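Most pens that get thrown away at our place still have ink in them. They have dried at the tip, lost a cap, or been swapped into the wrong one. A sort-out twice a year, once in September before the evening classes start, keeps the drawer usable.

## What you need

- a hard, flat surface you can wipe, such as stone or a tray
- scrap paper
- a damp cloth and a dry one
- cotton buds
- a mug of warm water
- two jars or pots

Don't work on a tablecloth. Ink goes straight through it.

## 1. Empty the drawer

Tip everything out and take away whatever isn't a pen: clips, rubbers, dead batteries. Put pencils to one side. Felt tips want a separate session, as they need checking for different things.

## 2. Take the caps off

Pull every cap and lay the caps in a row, with the pens in a group beside them. Keep caps of one colour together. On our worktop the tan ones go on the left and the clear ones with red clips next to them. If a cap is stiff, twist it as you pull. Leave a cap on a pen if you already know the two belong together and the pen writes.
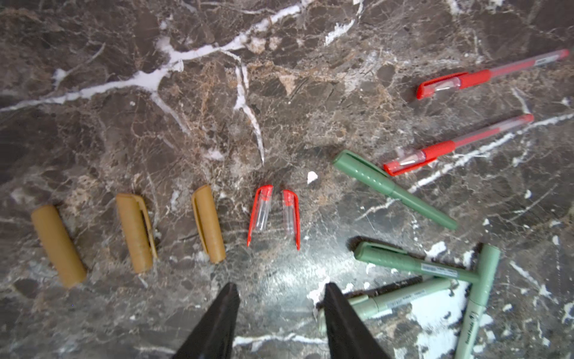

*Photo: Mbali Mabuza / Kinumen*

Look into each cap against the light. Fluff and dried ink collect at the closed end, and clear caps show it best. Clean them with a damp cotton bud and leave them open end down on the dry cloth for 20 minutes. Check the clips at the same time. A clip that has gone white at the bend will snap before long, so use that cap for a pen that stays at home.

## 3. Test each pen

Draw loops on scrap paper, not straight lines. Give a ballpoint up to 20 loops before you give up on it. If nothing comes, stand the tip in the warm water for 2 minutes, dry it and try again. With a clear barrel you can check the refill before you bother.

Sort as you go: writes, needs a refill, finished.

## 4. Match the caps

Start with the colours that are easy. Push each cap on until it stops, then turn the pen upside down and give it a small shake. If the cap drops off, it's the wrong one or it has split.

Keep a few spare caps. Ritva Kettunen, who runs the Mokoena study room, has an old tea tin for hers.

## 5. Put them back

One jar for everyday pens, one for red. Ballpoints can stand either way up, but we keep ours tip down. Pens waiting for refills go in an envelope with the refill type written on the front.

Wipe the surface before any ink marks dry.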